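Skaltby toast sorting table returns, with fewer rules
Monday, July 6, 2020

The toast table is back at the Prulameck play library in Skaltby, and anyone who thought putting pretend bread into a clear plastic tub was beneath the attention of a local news page has not tried to get a turn at it.

The table was first laid out in March, when it consisted of a green cloth, a transparent tub and a sheet of instructions so long that most visitors gave up and went to the train set. The instructions have since been cut from 50 lines to 7. The cloth and the tub have survived the reforms, and the idea is unchanged: take a slice, stand it on its edge in the tub, and try to look modest about it.
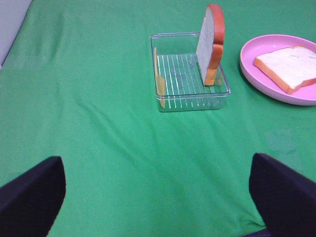
Why does the bread have to stand up?
Because lying flat was judged too easy. A slice dropped into the tub on its face counts as put away, but it earns no stamp on the card, and the stamp is what people come for. Leaning is allowed. Holding the slice up with a finger until the supervisor looks elsewhere is not, although the rule has proved hard to enforce among the over-thirties.

The tub has thin ridges moulded into its floor, and these have already split opinion. One camp says they give the crust something to catch on. The other says they are there to make a slice wobble at the worst possible moment. The play library has declined to take sides and suggests that both camps try it with the other hand.

Isaksson, the household goods shop on the square, has paid for this summer's replacement pieces. Its window now carries a card announcing the fact in lettering rather larger than the prices. The play library says it has spent 700 kronor on the whole business, which also covered a second cloth for the days when the first is in the wash. Green was chosen again after a brief flirtation with checks, on which, several regulars complained, nobody could find the butter.

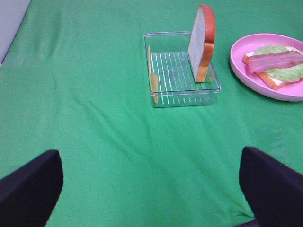
Sessions last 70 minutes, which sounds generous until a queue forms. Cards can be stamped once per visit, and a full card may be exchanged for a bun from the kiosk next door. The bun is real and comes lying down.

Visitors from Illen, who have a toy kitchen of their own with a working oven light, are welcome to take part on the same terms as everyone else. Their request last month for a separate league has been noted. So has their remark that in Illen they do this with crumpets.

The library asks that pieces be handed back at the end of each session and not carried home in pockets. One slice that went missing in March was returned by post, without a letter, in a padded envelope that cost more than the bread. It is back in use.

Entry is free, and cards are kept in the drawer under the desk.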